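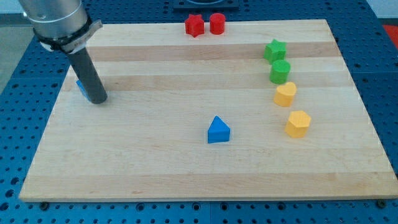 ## 4. Before you set off: getting your exchange place confirmed

By now you should have had your offer email from the exchange office in Jutville (if you haven't, go back to section 3 and check that your home department has signed your course list). Well done, and do take an evening to be pleased about it! The next part is mostly forms, and it goes much more smoothly if you do it in the order below.

1. Log in to **Garnudex**, the student portal, with the temporary number from your offer email. You'll be asked to choose a new password straight away.
2. Open **My stay** and pick your term. January starters should choose "Spring", even though it will feel nothing like spring when you get off the train.
3. Check your name letter by letter against your passport. Middle names count, and so do hyphens.
4. Upload your passport page and your proof of insurance. You need 2 separate files, and the portal will turn away anything sent as one long scan.
5. Enter your courses. You may list up to 4, and I'd gently suggest putting your favourite first – places are given out in the order you type them.
6. Press **Confirm place**, then wait for the green tick before closing the window.

> **Note:** The tick can take until the next morning to show up. Please don't press the button again in the meantime, as this starts a second application and poor Savita Kandpal in admissions has to take it out by hand.

### 4.1 Booking a room

Most exchange students live at Semwal, the hall by the river, or at Etlow, which is smaller and a longer walk but has the nicer kitchens.

1. In Garnudex, open **Housing** and rank both halls.
2. Write a line or two about yourself in the box underneath. Early riser, night owl, learning the trumpet – it all helps when rooms are shared out.
3. Pay the deposit of 1000 from an account in your own name.
4. Save the receipt on your phone and print a copy for the front desk.

**Caution:** The deposit is only returned if you cancel before your room letter is sent. After that, write to Hazem Benmoussa at the housing desk and explain what has happened. He's kind, but he does need it in writing.

### 4.2 Showing your funds

Some visas ask for a bank statement with a balance of at least 3000. Ask your bank for a stamped one, in English if they'll do it, and start early.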